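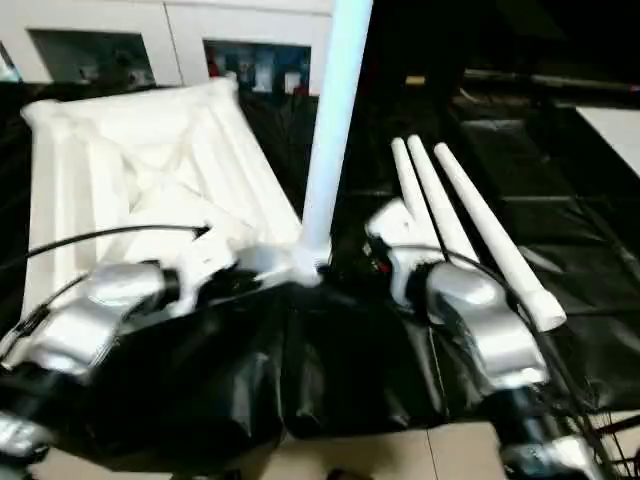 Pale upright, tapered poles and white foam insert on a black plastic sheet.

December
By Eyvindur Laxdal, Drultley

Drultley revises the Berhe push-fit frame and its assembly sheet

Drultley is to release a revised version of the Berhe, its white tube frame with a stretched fabric panel. The new version goes on sale in December through 46 stockists and replaces the existing model. The overall size of the frame, the colour and the method of joining are unchanged. The revisions concern the corner connectors, the fabric panel, the order of assembly and the packing.

The Berhe is a push-fit product. Tubes enter sockets moulded into the corner connectors and are held by friction. No glue is used at any joint and none should be added. The square section of the frame is made up first, with the fabric already on the rails, and the uprights are added afterwards. The former assembly sheet gave these stages in the opposite order. Comments on the sheet were received from over 3,000 owners of the existing model, and the order of assembly was the point raised most often.

Corner connectors

Each corner connector has two sockets for the rails and a further socket for an upright. In the existing model the upright socket was the same depth as the others. It has been deepened by 4 mm. The change gives the upright a longer bearing length and reduces lean at the top end, which on some samples had been enough to prevent a second section from being fitted squarely.

The inner edge of every socket now has a small chamfer. A tube presented at a slight angle will find its seat without catching. Tubes from the existing model fit the revised connectors, and revised tubes fit the old ones, so owners may order single connectors as spares. Mixing old and new connectors within one square is not advised, as the uprights will finish at different heights.

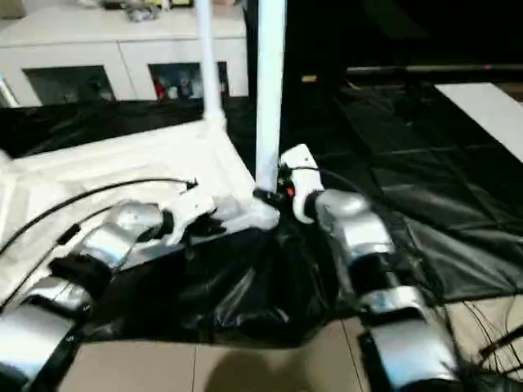 DRULTLEY LIMITED | Assembly and Instructions Department

The fabric panel is supplied folded and will be creased when it comes out of the bag. Creases do not affect the fit. The panel should be threaded on to the rails before any corner is closed, with the sewn sleeves facing downwards. Where a sleeve bunches at one end, it should be eased back along the rail by hand. Pulling on the middle of the panel stretches the cloth and leaves the sleeve where it was.

A new panel that sags slightly between the rails is within tolerance. The cloth has been changed to a closer weave, made at Hultley, and the sleeves are now double-stitched at both ends. It may be washed at 40 degrees and should be refitted after it has dried completely. Tumble drying will shrink the sleeves and is excluded from the guarantee.

Uprights

The uprights are plain tubes and have no top or bottom. They are fitted with the square lying flat on the floor or on a table large enough to support all of its corners. The connector is held in one hand and the tube is pushed down into the socket with a quarter turn. A second person is useful at this stage but the work can be done alone if the square is kept from sliding.

Each upright should be pushed fully home before the next is started. Earlier guidance suggested placing all of them loosely and tightening them together. Tests at the Prollalitz workshop showed that a loose upright tends to pull its connector round, and that the rails then have to be reset.
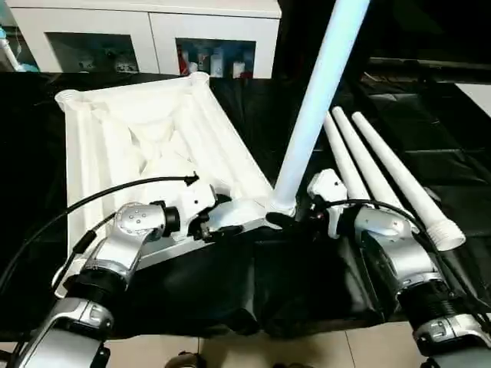

White fabric held within the rails, with an upright in the near right corner connector.

Work surface and layout

The revised sheet opens with a page on preparing the work surface. A dark cloth or plastic sheet is recommended. White tubes and fittings are easily seen against it, and small parts are less likely to be lost on a pale floor or carpet. The sheet should be larger than the finished frame by at least the length of one tube on the side where the loose parts are to be kept.

Long parts should be laid side by side, away from the square, and brought across as they are needed. Parts of differing length should be sorted at this point. The old sheet relied on printed labels to tell them apart, and the labels were often removed with the bags. Lengths are now shown at full scale along the margin of the sheet, so that a short tube can be checked by placing it on the page.

The foam insert should be kept until assembly has been completed and checked. It will hold fittings upright while the frame is being made up, and it is needed if any part is to be returned. Drultley cannot accept tubes sent back without protection at the ends.

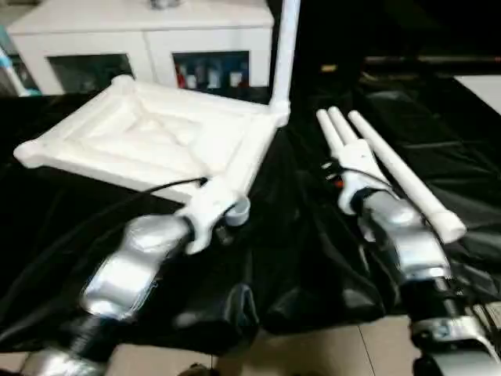

Branched joints should be made up separately and offered to the frame as one piece. This applies wherever more than one tube enters a common fitting. If the tubes are added singly after the fitting is in place, the last one must be pushed in against the spring of the others, and the fitting may turn. Made up in the hand, the joint can be lined up by eye and corrected before it carries any load.

Caps are fitted last. A cap placed on an open tube too early traps air and makes the other end harder to seat. Caps should be pressed on by hand. A mallet must not be used on any part of the Berhe.

Taking apart

The frame may be taken down and put up again. Joints are released by turning the tube while drawing it straight out of the socket. Rocking it from side to side will widen the socket, and a connector treated in this way will eventually need to be replaced. The fabric should be left on the rails until at least one corner has been opened.

Availability and guarantee

The revised Berhe carries a guarantee of two years on tubes, connectors and stitching. Stockists will receive the new assembly sheet in advance of the first delivery and may hand it to owners of the existing model without charge. Spare connectors, caps and panels may be ordered by stockists from the Hultley warehouse. Orders received before noon on a Wednesday leave in that week's delivery.

Samples of the revised connector are available to trade buyers on request.

Contact: Eyvindur Laxdal, Drultley press desk | © Drultley | Back to top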